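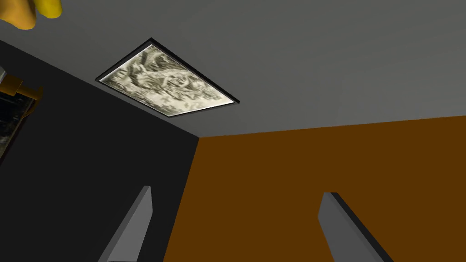

Wrist cam in the sim, gripper open and aimed up at the ceiling panel. Dark wall left, brown wall right.

Collecting demos in the sim: the short version

Notes for anyone starting on the Lamont room. Written fast between runs, will tidy up later. If you've already recorded in the old kitchen layout most of this is the same, skip down to Resets.

What you need

- Fliron installed and the license file in your home folder
- the Lamont scene pack, May build or newer
- one hand controller, charged
- Vidine (the recorder), running on the same machine, NOT over the network
- a free hour. Don't start a batch if you have 20 minutes, you'll rush the last ones and we end up throwing them out

Step 1. Start things in the right order

Recorder first, then the sim, then the controller. If the sim comes up first Vidine misses the opening frames and every episode starts mid-motion. Looks fine in the preview. Isn't fine in training.

Wait for the green dot. Then open the scene, let it sit a few seconds while the textures load.

Step 2. Check the wrist view

Before you grab anything, tip the wrist back and look up. You want both fingers poking in at the bottom with a wide gap between them, like in the shot at the top. One finger only = the camera mount offset didn't load. Close the scene and open it again. Don't try to fix the offset by hand, Maxine Ormsby spent most of an afternoon undoing that on the last batch.

Looking up is handy for another reason. The ceiling, the walls and the panel are all simple to check against each other:

- corner where the ceiling meets both walls should be sharp. Shimmering edges mean the anti-aliasing setting got dropped
- walls and ceiling flat color, no pattern on them
- the panel should have its blotchy gray picture on it. Solid pink or solid black = missing texture, stop and reload the pack

The picture on the panel is blurry on purpose. Swirls, mottled patches, whatever you get. Don't file a bug.

Step 3. Set the episode config

Open the config tab and fill in:

operator: your initials, lower case
task: pick from the list, don't type your own
seed: leave on auto
rate: 10
max length: 29 seconds

Rate is frames per second. It used to be higher and the files got silly. If somebody hands you an old config with another number in it, change it back to 10 before you record, mixed rates in one batch are a pain to sort out.

Wall colors and panel pictures come off the seed. So your room won't match the one in the shot and it won't match your neighbor's either. Good. We want the policy to stop caring what color the wall is.

Step 4. Warm up

Do 3 throwaway episodes. Every time, even if you recorded this morning. The controller feels different after a break and the first couple of grabs are always jerky.

Hit D on the keyboard to discard. It asks you to confirm. Confirm.

Step 5. Record

Press the side button to start, same button to stop. Then:

Start still. Count to one in your head before you move.

Go at normal speed. Not slow-careful, not showing off. If you creep up on the object the model learns to creep, and then we have a robot that takes half a minute to pick up a cup.

Open the gripper all the way before you approach. Half-open approaches were the main thing wrong with the first Brutberg set, lots of clipped edges and knocked over objects.

Keep the target in the wrist view for as long as you can. Some looking around at the begining is OK and even wanted. We do keep episodes where the wrist starts out pointed at a wall or the ceiling and has to swing down and find the object. Real starts are like that. The start pose is random so you'll get a few of those without trying.

If you miss the grab: back off, try again, keep recording. Recoveries are worth having. Two misses is fine. Third miss, discard and move on.

If the object goes through the table: discard. Physics glitch, not your fault.

End still too. Let go, pull back a bit, hold, stop.

Step 6. Label

After each one you get a little box. Success, fail or partial.

Success - object is where the task says and the gripper has let go of it
Partial - right place, still holding, or right object but landed on its side
Fail - everything else you didn't discard

Be mean with success. A generous label costs us more than a lost episode. If you have to argue with yourself over it, it's partial.

Notes field is optional. Use it for odd stuff only ("handle stuck in drawer lip", "lag at end"). Please don't write "good one".

Resets

R resets objects. Shift+R resets objects and room. Use Shift+R after every fifth episode or so, otherwise you get a long run in the same room and the split script complains about it.

If after Shift+R the arm is folded up and the wrist is staring at the ceiling, leave it. Don't jog it down before you press record. Swinging down is part of the episode. People keep "helping" here and the search motion goes missing from the data.

Check your batch

When you're done, close the sim but leave Vidine open. Batch tab, Verify. Takes a minute or two. It flags:

- dropped frames
- episodes where the arm never moved
- wrong rate
- missing wrist stream

Click into the flagged ones and scrub through the wrist video. Most are real. The never-moved flag is sometimes wrong on short episodes, override it if you can see the view change.

Scrub a few unflagged ones as well, start and end mostly. If the gripper fingers jump between two frames that's a tracking dropout and Verify doesnt catch it. Discard.

Then hit Push. It goes to the shared drive under your initials. Don't rename the folder.

Where we are

2058 episodes kept so far for this room. Drawer tasks are well covered. Short on stacking and anything left of the sink, so pick those if the task list gives you a choice.

Common problems

Controller drifts when you're holding still: set it flat on the desk, press recenter, wait for the buzz.

Wrist view black, main view fine: the stream died. Restart the recorder, then the sim. Same order as step 1.

Sim very slow after a lot of resets: memory leak, known. Restart it after an hour.

"Seed already used": you copied somebody's config. Set seed back to auto.

Push fails halfway: just push again, it picks up from where it stopped.

Anything else ask Maxine, and send her the episode number with it.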